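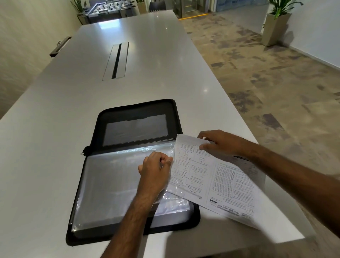
Gwion Penry replied to my last post asking whether the Tritach open day was worth the trip if you already work with robot arms, or whether it was mostly a sales event. I went in August and said I'd write it up, so I'll answer in a thread.

Short answer to Gwion: yes, if you care about how tasks get taught. If you want to buy an arm, you can get the same information by phone. There was one sales desk and it was by the coats.

Background for everyone else. Tritach has the second floor of the Meredith building in Prengate. They work on handling soft and flat things: paper, plastic film, cloth, thin card. Most of the arms I deal with at work pick up rigid parts from a known spot, so almost none of it overlaps with my job.

Doors opened at 9:30. You sign in, get a sticker with your first name on it, and wait for a group to fill up. Mine took 13 people. I'd say half were from packaging firms and the rest were students and people like me who had a free morning.

They start you with the manual work before you see any machine move. I thought that was the right order. You watch a task done by hand, then you go next door and see how far the arm gets with the same objects.

The one I spent longest on was the document folder. Black zip folder, opened flat on a long white table, clear plastic sleeves inside. The papers are a folded stack of printed exam sheets, headed FINAL SHOT - MOCK TEST. Left hand on the sleeves, right hand on the papers.

It sounds like nothing. Try it at your desk and pay attention to your fingers. The sleeves cling to each other, the opening is hard to find by eye, and a folded stack wants to spread as soon as you loosen your grip.

A student asked why they don't use clean blank sheets. The guide said blank sheets were how they started, and that the results didn't carry over to anything with print on it. Dense columns of text and small diagrams look very different to a vision system than a plain white rectangle does.

Someone else asked about glare. Clear plastic under ceiling lights on a glossy table is about as bad as it gets for finding an edge. The guide agreed and said they leave the lights alone. An office will have the same lights.

They had recorded 117 runs of the folder task by the time I visited. Across all tasks they are aiming for 920 before they retrain. I asked if failed attempts count toward that. They do, as long as someone marks where the attempt went wrong.

That marking is a job in itself. There was a person at a screen going through recordings and setting the start and end of each step: find sleeve, open sleeve, bring papers over, insert, let go. She said the hardest one to place is "open sleeve," and people on the team still disagree about when a sleeve counts as open.

I asked her how they settle it. They wrote a two-page guide with examples and they update it when an argument comes up twice. Sensible. We do something similar for weld defects.

Next room, the machine side. The arm they use is a Vurnov with a two-finger gripper and soft pads. The pads are changed often and there was a tray of used ones you could pick up. The wear is all on one corner.

The arm did a cloth fold first. Slow, clean, no complaints. Then a stack of thin card, which it squared up against a stop and moved to a bin. Also fine. These are the demos they could probably run all day.

Then the sleeve. First attempt, it picked up two sleeves together and stopped. Second attempt, it got one sleeve but the papers caught on the lip and buckled. Third attempt, it went in most of the way and the operator called it a partial.

I was glad they showed this. The operator didn't talk over it or blame the room. She reset the folder, said what had happened each time, and asked if we wanted to see another. We did. The fourth one went in.

Somebody from a packaging firm asked for a success rate. The operator said she wouldn't give one for the sleeve task yet. She did give a speed: the arm needs several times as long as a person, and most of that is spent looking for the opening.

There was a useful exchange about force. A person presses down on the stack of sleeves with one hand to keep it still and works an edge free with a finger. The arm on show was a single arm, so the folder was held down with a clamp. They have a two-arm cell, but it was switched off for the day.

I would have liked to see the two-arm cell. If you go to the next open day, ask when you sign in. One of the other groups apparently got a look at it with the power off.

Safety, as people always ask. The Vurnov was behind a light curtain and visitors stood back from a line on the floor. When a kid put his foot over the line the arm stopped and the operator had to restart it. No fuss made.

The hands-on table was at the end. You get a small teaching handle that moves a gripper on a rail, and you try to pick up one sheet from a pile of ten. The best in our group got it on the second try. I needed five and I work with these things.

It is a good exercise. You find out quickly how much you rely on feeling the paper slide. The handle gives you none of that, so you end up watching the edge of the sheet and guessing.

I asked what the first real customer use would be. The answer was records offices: loose paper into sleeves, sleeves into folders, folders into boxes. They have a trial lined up with an archive that has roughly 700 boxes to get through. No start date given.

I also asked about zippers, as the folder has one. Not being worked on. A person opens the folder and a person closes it. I think that's a fair place to draw the line for now.

What I'd change: the groups are too big for the marking station, where only the front row can see the screen. The handout lists the talks but leaves off which room they are in. And the coffee ran out before 11.

What I'd keep: doing the manual task first, showing failed attempts, and letting the people who do the work answer the questions. I've been on plenty of tours where the person running the cell isn't allowed to speak.

Practical stuff. Free to attend, but you have to register. Parking behind the Meredith building is for tenants only, so use the lot across the street. The elevator works. Allow two hours, or closer to three if you want a turn on the teaching handle.

Gwion, on your other question about whether they share recordings: they said some of the cloth data will be released, with the paper tasks to follow if they can clear the printed material. I left my email on the list and will post in this thread if I hear anything.

Edit to the post about pads: a couple of people asked what they're made of. I didn't write it down and don't want to guess. I've emailed to ask.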